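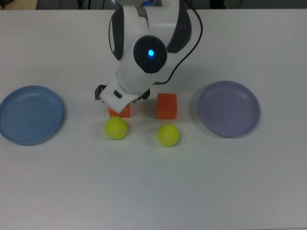 Are the foam cubes any good once the novelty wears off, a reader asked under my October post, or do they end up under the couch with everything else? She had the Utora sorting set sitting in her online cart and had been dithering over it for 2 weeks, and could I please put her out of her misery.

Well, I'm happy to try! We've had ours long enough now that I feel I can give it a fair go, and I do have opinions (you all know this about me by now).

The basic Utora set is as plain as it gets: orange foam cubes, tennis balls and a couple of shallow round plates, for putting things on and taking things off and starting over. It's $14 at the Segura shop near us. There's no battery and no song, and the leaflet is one folded sheet that I lost the first afternoon and haven't missed. My grandson turned 4 in the spring and his sister is a fair bit younger, so between them they've tested it about as hard as two small people can test a thing made mostly of foam.

The cubes first, as they were the question. I love them. They have a bit of texture and the edges are softly rounded, so they're easy for little fingers to hold on to and they don't hurt when one is thrown at your ear. The orange is a proper bright orange, and I can spot one across the room without my glasses, so no, they haven't spent much time under the couch. They do pick up lint like nobody's business. I wipe them with a damp cloth and stand them on the windowsill, and by the time supper is over they're ready to go again. One has a small tooth mark in the corner. I have my suspicions, but I've said nothing.

The plates come in soft colours, a light blue and a sort of greyed lavender, and they're much nicer than I expected at the price. They're shallow with a raised rim, and that rim does a lot of work. A ball set down gently will settle, and a ball dropped with great enthusiasm will hop straight out and be halfway to the laundry before anybody has their slippers on. My granddaughter thinks this is the whole point of the toy. Her brother takes it more seriously and likes the balls on one plate and the cubes on the other, and heaven help you if you mix them up on him.
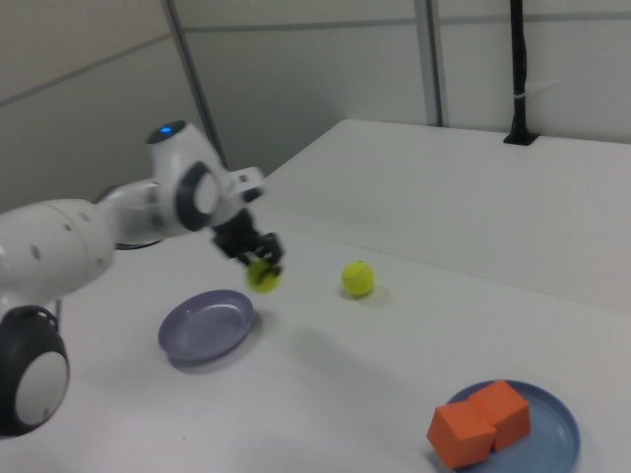
Two cubes will share a plate, though it's snug, and if you aren't careful how you set them down one ends up poking out over the rim. I did wonder if that was a fault, and then I watched the little one push a cube back in with one finger, very slowly, with her tongue out, and decided I wouldn't change it for anything. If you want more room, Clemalex makes a bigger plate that I've seen at the toy library. It's a heavier thing altogether and I wouldn't want it landing on my foot.

As for the balls, they're tennis balls. Yellow-green, fuzzy, just what you're picturing. You may well have some in the garage already, and if you do, I'd think about the smaller Flinent box, which leaves them out and costs a little less. The dog next door would like me to mention that he rates them very highly.

A word about where you play. We started on the rug, and the plates tipped every time someone leaned on the edge of it, so we moved up to a smooth white tabletop and it's been so much better. The colours stand right out against it and everything sits flat. A ball will roll, mind you, so I put a rolled-up tea towel along the far side on the busier mornings.

My grumbles are small. The box is flimsy and gave up at the corners almost right away (ours live in an old ice cream pail now). I'd also have liked a third colour of plate, and I've written to Utora to say so. The whole kit weighs 600 grams by my kitchen scale, pail not included, so it goes along in my tote when I'm minding the kids at their place.

So yes, dear reader, go ahead and buy it, and if your Segura is out of the blue and lavender, ask them to check in the back, as mine had a stack there that hadn't made it to the shelf.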